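Honum ballot box, 32 litre

Rigid ballot box for polling stations, union ballots and local referendums. Supplied by Filtgate to returning officers, councils and election bodies.

Body: clear polypropylene, moulded in one piece
Lid: opaque, lift-off, four sealing points
Capacity: 400 ballot papers, folded once
Slot: 140 mm wide, with sliding shutter
Stacking: nests when empty, lid removed

The shutter locks closed at the end of voting and takes a numbered seal of its own, separate from those on the lid. Seals are not included. Any pull-tight seal with a tail under 3 mm will fit – wire seals will not.

A recessed panel on the front holds an A5 label for the polling district and box number. Labels can be overprinted in two languages. Artwork should reach us before the order is confirmed, as boxes and labels are packed together.

The lid was revised in March. Lids from the earlier version fit the current body, but their sealing points do not line up and they should not be used for a live poll. The version letter is moulded inside the rim.

Sold in cartons of 22. Part cartons are available for by-elections. Hire is by the carton only, and hired boxes must come back with all seals and labels removed.

Clean with warm water and mild detergent. Do not use solvents on the body.

Page revised 19 May 2025

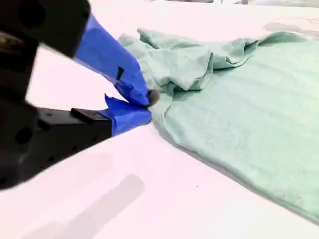
Ashraf Mahrous
Product Manager, Polling Equipment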